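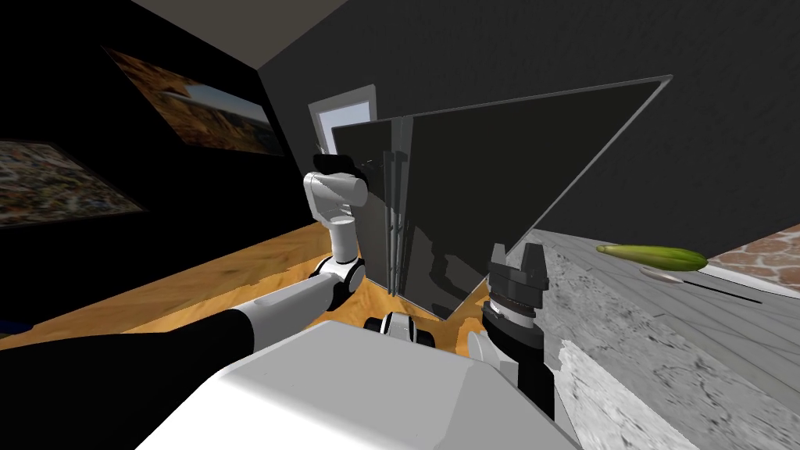
Robot set-up technician (part-time, Prellthorpe)

Farkas is looking for someone to look after Bustero, our two-armed kitchen robot, along with the simulated kitchen where it does its practice. Three days a week to start with, and a fourth if you want it once the June trials come round.

Bustero spends most of its simulated life at one tall dark appliance next to a marble counter. One arm goes to the front of the appliance, the other works around the open door, and the two of them have to manage this without meeting in the middle. It's a lovely problem, and a good set-up makes a huge difference to how it goes!

What you'd be looking after

Joint zeroing on both arms, in the simulator and on the machine itself. We check the zeros every Monday morning and again after any change to the wrists.

Gripper settings: finger opening, closing force, and the offset between wrist and fingertip. The offset is the one that drifts from our notes most often.

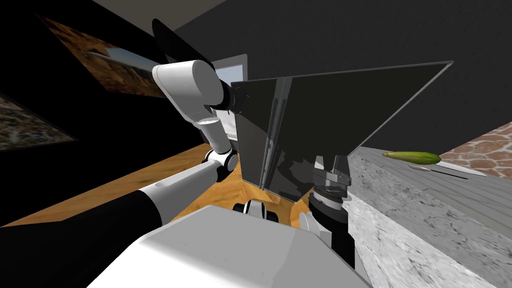

The door model. Hinge position, swing, stiffness and how far the panel can travel before it meets an arm. You'd measure these on the real appliance and put them into the simulator, then run the opening task 400 times overnight and go through the failures with us over a coffee.

Repairs. Cable changes, worn finger pads, the occasional noisy elbow. We have a proper bench, a decent set of torque drivers and a spares cupboard that badly needs somebody to love it.

The log. Everything goes into Ukix, our in-house fault book – short entries, plain words, written the same day.

Who we'd like to hear from

You might have serviced lifts, coffee machines, printers or factory arms. You might have come at this from the software side and be itching to pick up a spanner. Either is fine. You do need to be happy reading a wiring diagram, changing a number in a config file and writing down what you changed. We'll teach you the simulator over your first two weeks, and you'll have someone beside you for all of it.

How to apply

Send a page about something you've set up or mended, and what you would do differently next time, to the Farkas office by 9/26/24. No covering letter needed. Visits are welcome on weekday afternoons.

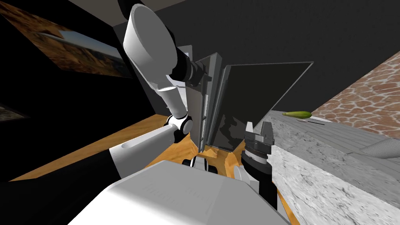
Anikó Mészáros
Is the hinge stiffness measured by hand, or do you have a rig for it? I've done both on cold-store doors and the seal always threw my readings near the closed end. I'd love to come over one afternoon and see how you handle that before I apply.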